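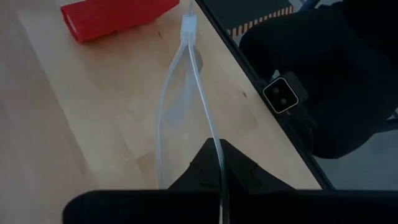 April 3, 2021

Open day at the Nedau shop. Writing this up the same evening while I still have the order of things straight. Kaede ran the bench, I did the talking, Roman Ostrowski minded the door and the sign-in sheet. Final count on the sheet was 68. That is more than we had in January and the room felt it.

Setup. Started on the cell early. Homed both arms, checked the stops, ran the grippers open and closed with nothing in them. Speed limit set to the low demo value and left there all day. Kaede wanted it a notch higher for the afternoon group and I said no. Slow is dull to watch, but people lean in over the tape no matter what you tell them.

Program for visitors, as agreed with Gouveia:
1. Short talk, five minutes, what the cell is used for.
2. Pick and place with whatever is on the table.
3. Cable handling.
4. Questions, then a turn at the controls for anyone who wants one.

The talk ran long every time. I need to cut the part on calibration. The school group from Vermont lost interest right there, and I could see it happen. They woke up again at the cable part.

Cable handling is still what people ask about most. Everyone assumes a box is hard and a wire is easy. I explained that a box keeps its shape when you push it and a cable does not, so the arm has to deal with a new shape after each move. One visitor, a retired line electrician, talked with Kaede for a good while about slack and bend radius. Kaede took down his name and we should have him back.

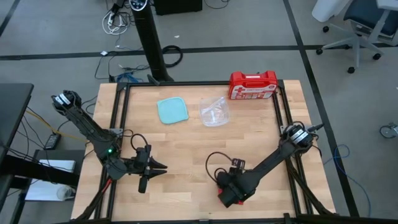

Both arms over the bench, lid-shaped piece and clear container at the far side, first aid case in the corner.

Problems, for the log:

Left arm threw fault 1207 during the second group. Cleared it, re-homed, carried on. Same fault came back once before lunch and then not again. I have not looked into it. Roman thinks it is the joint limit being set too tight after the last service. Could be. Check before anyone runs it at normal speed.

The Truterine control software dropped its connection to the wrist camera twice. Restarting the viewer fixed it both times. Visitors did not seem to mind, but it leaves me talking to fill the gap.

Floor cables need sorting before the next visit. We had the public on the other side of the tape, so no harm done, but I stepped over the same cord all day.

Turns at the controls. Nine people took one. The younger ones were better at it than we were in our first week. Most common mistake was closing the gripper before it was low enough. Kaede's trick of having them say "down" out loud before "close" helped a lot — keep that.

To do:
Look up 1207 in the manual and pull the joint log.
Shorten the talk.
Second stool for the controls, so the helper can sit too.
Ask Gouveia for the signed visitor forms back.
Kaede to send the cable notes to the electrician.

Power off at the wall, keys returned to Roman.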